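Stemier publishes working rules for two-handed garment handling trials 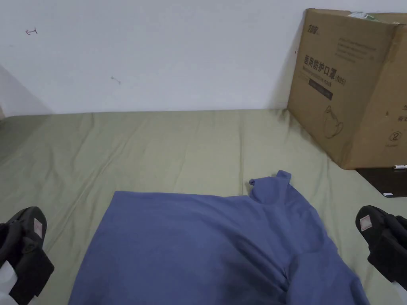

A long-sleeved shirt between two hand-held grippers on a green cloth surface. Photo: Stemier

20th May

Stemier has published a code of practice for the recording of garment handling tasks with paired grippers. The document, titled Soft Goods Handling: Recording and Bench Practice, runs to 18 pages and applies to work done in homes, workshops and test rooms. It replaces the interim notes issued in January.

The code covers shirts, trousers, towels and bed linen. It does not cover footwear, padded coats or anything with a rigid frame. Powered arms are dealt with only where they share a work surface with a person. Hand-held grippers, which make up most of the recording work now done by Stemier and its partners, take up the longest section.

Under the new rules, an operator must check both grippers before each session. The fingertips are to be free of grit, adhesive and loose thread, and the two jaws must close to the same gap. Labels used for tracking must be flat and legible. A gripper with a lifted or torn label is taken out of use until the label has been replaced and the pair has been calibrated again.

The work surface may be a table, a mattress or a floor mat, provided that it is covered in a plain cloth that differs in colour from the garment. Creases in the cloth are permitted. An earlier draft had required a smooth surface, but Paulauskas, the test house that reviewed the text, reported that the requirement added time to each session and made the recordings less like the conditions in which the results would be used. The requirement was removed.

Items in the background are also permitted, subject to two conditions. They must stay outside the reach of the grippers, and they must carry no personal information. Cartons, stationery and similar household objects may remain where they are between takes. Operators are asked to vary them from one session to the next, and to record the change in the session log.

Each take starts with the garment laid out, partly folded or dropped in a heap. The starting state is entered in the log before the first contact. A take ends when both grippers are clear of the fabric and have been held still for 5 seconds. Takes in which the garment slips from a jaw are to be kept and marked as such. Deleting them is listed as a breach of the code, as is restarting a take without a new log entry.

The section on wear is new. A garment may be used for no more than 2000 takes, after which it must be withdrawn and its condition noted. The limit was set following a trial at the Zindgate site, in which 3844 takes were recorded on a mixed set of cotton and blended items. Cuffs and collars showed the earliest change in stiffness. Stemier states that the figure will be reviewed when results for wool and knitted fabrics are available.

Operators working with both hands occupied are limited to sessions of 18 minutes, followed by a break away from the bench. The weight of each gripper, including any camera and cable, must be stated on the session sheet. Where a head-mounted camera is worn, the cable must be routed behind the shoulder and must release under a light pull.

Sites that already hold a certificate under the interim notes may continue to work to them until the certificate expires. New sites will be assessed against the code from the outset. Assessment consists of a document check, a visit and a review of sample recordings chosen by the assessor. Paulauskas will carry out the assessments for the first year.

Pulitz, which supplies log software to several of the sites, has confirmed that its templates will be changed to match the new field names. The old and new templates can be run side by side. Logs made under the interim notes do not need to be converted, but the version of the rules in force must be stated in the header of each file.

The code and a blank session sheet can be obtained from the Stemier publications desk. Comments on the wear limit and on the section dealing with shared work surfaces should be sent to the same desk, quoting the clause number.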